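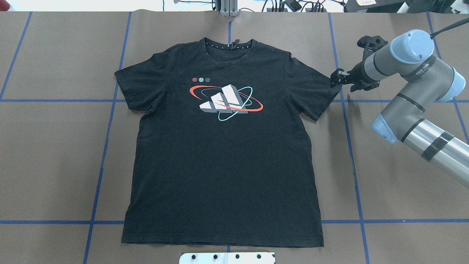
Willer's clothing exchange will reopen in March in the old Bouazza shopfront, with 700 garments already sorted and waiting to go out on the racks.

The exchange closed last winter when its lease ran out. Organiser Abdelilah Fahmy said donations kept arriving anyway, and most of them were T-shirts.

"People hang on to a good coat," he said. "T-shirts they hand over by the bag."

Each piece is laid flat on brown paper and checked at the collar, underarms and hem before it is folded. Faded shirts are accepted, and so are old prints and logos, as long as the fabric is sound. Anything with holes or a split seam goes to Givus, which cuts it down for cleaning rags.

Visitors can bring up to 18 items at a time and take home the same number. Those with nothing to swap can buy shirts for 50 cents each. Children's sizes will be free.

The new space has room for 40 racks – nearly double what the old one held – and a change room at the back. Shelving came from Inow, which cleared out its Willer storeroom in the fall.

Doors open at 10 a.m. Donations should be washed and dry, and can be left at the side entrance until 4 p.m. Fahmy said winter boots and bedding can't be taken this time, but belts and scarves are welcome.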